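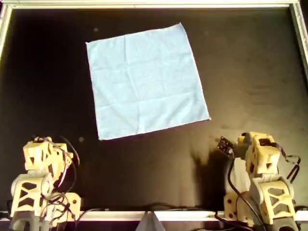
August 6, 2020. Linen room, Gullstead House.

The morning was given to the light blue cloths. The laundry at Truladden returned 153 of them late yesterday, and the delivery note was signed by Slavica Delić in my absence. I checked the note against the bags before breakfast and found it correct.

The standard for folding was reviewed with Selma Grgić and Zdenka Hoxha at the black table. Each cloth is to be opened completely and smoothed from the center outward. It is then folded in half, edge to edge, and in half again, so that the closed corner faces the front of the shelf. Ms. Hoxha asked whether the old creases should be followed when the edges no longer meet. It was agreed that the edges take priority and that a second crease is acceptable. Cloths with a wavy hem are to be folded to the nearest fair line and placed at the bottom of the stack.

The color continues to be a difficulty. The older cloths have faded to a powdery shade and do not sit well beside those bought in March from Trirketti. Mrs. Zürcher prefers that the two be kept on separate shelves. I have relabeled the shelves accordingly, the older stock on the left, and entered the change in the linen book.

By noon 70 cloths had been folded and put away. Five were set aside for mending, two of them with torn hems, the others worn thin near a corner. Ms. Grgić will take them to the sewing room with the napkins from the east dining room.

The afternoon was shorter than planned. Živko Stojanovska called regarding the Lazarević luncheon and requested that the tray cloths be ready one day early. I confirmed this in writing. The iron was left to cool and the remaining bags were moved under the window.

To be done tomorrow: finish the blue cloths, wipe down the table before the white linen is opened, order starch, and return the empty bags to Truladden. The key to the tall cupboard is still with Mrs. Zürcher.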